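Skasalano Live Notes

A small text dataset about surprise guests at concerts. Version 3, last changed in February.

What is inside

The set has 1563 short notes. Every note describes one moment when a guest singer or musician came on stage without being announced before. The notes were written by people who were at the show, mostly in Bornbridge and at the Nelutico festival. One row is one note. The columns are note_id, venue, song, guest_role and text. If the writer did not remember the song, the field is empty — please do not read it as an instrumental.

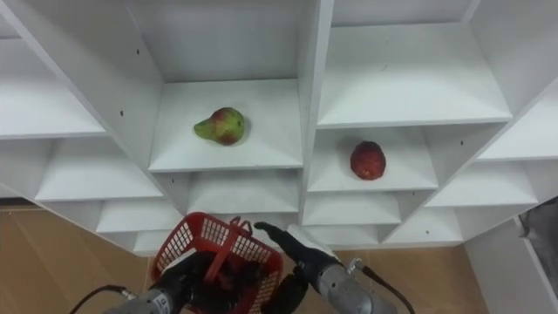 A pear on a white shelf.

How the notes were collected

Writers filled in a form the morning after the show. A note must have at least 30 words. We corrected spelling only when the title of a song was not possible to recognize. Slang and capital letters are kept as they came.

Known problems

Rock and pop shows are much more frequent than jazz. Roughly 50 notes speak about the same evening at the Mulder hall, so please split by venue and not by row when you make a test set. The guest_role column was filled by one person, and the border between "singer" and "rapper" is not always clear.

Use

You can use the notes for research and teaching. For printing a full note in a book or a magazine, please write to us first. Corrections are welcome in the issue list — give the note_id, and the line you want to change.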